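The Working Table
Food & Home
Updated September

Kitchen storage is usually sold by the cupboard. The table, where most of the work gets done, is sold by its looks. At the shared kitchen in Memthorpe, the tabletop has been treated as the main piece of equipment, and what stays on it was settled over 40 sessions of ordinary cooking.

The rule is short. An item stays out if it is used at least 2 times in a session. Everything else goes back on the shelf.
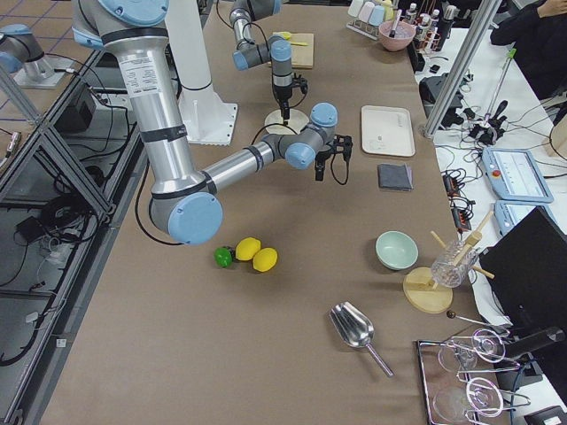

Fruit is the usual exception. Lemons and limes are kept out whether or not a recipe calls for them. Boards are assigned to one task at a time and wiped between tasks. Cloths are folded and left on the side of the cook's stronger hand.

Surface finish matters more than size. A matte top cuts glare under ceiling lights, but it shows pale crumbs clearly, and a dry brush picks those up better than a damp cloth. Nogueira, a small workshop in Ukbridge, charges 195 for refinishing a top of this kind.

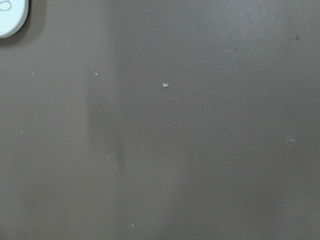
Selim Güneş disagrees about the brush. In his kitchen at Stastthorpe it only moved the crumbs to the floor, he wrote, and he went back to a cloth wrung out hard and passed once in each direction.

Both methods assume the table can be cleared quickly, which comes down to trays and bowls.
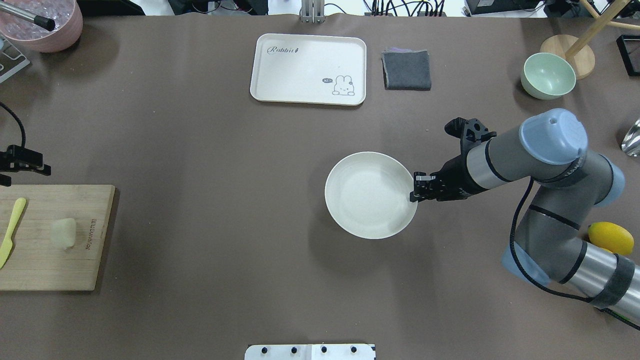
Trays earn their space by moving several small things at once. A raised rim is the feature to look for. Decoration has no bearing on use, and the white tray at Memthorpe, with its cartoon rabbit saying "hi", does the same job as a plain one. Bowls should nest.

Scoops are harder to place. They do not stack, and a long handle takes up drawer space.

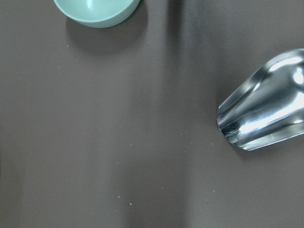
Memthorpe's answer is a hook at the end of the table – one per scoop, with the bowl of the scoop facing the wall. Handles are wiped before hanging.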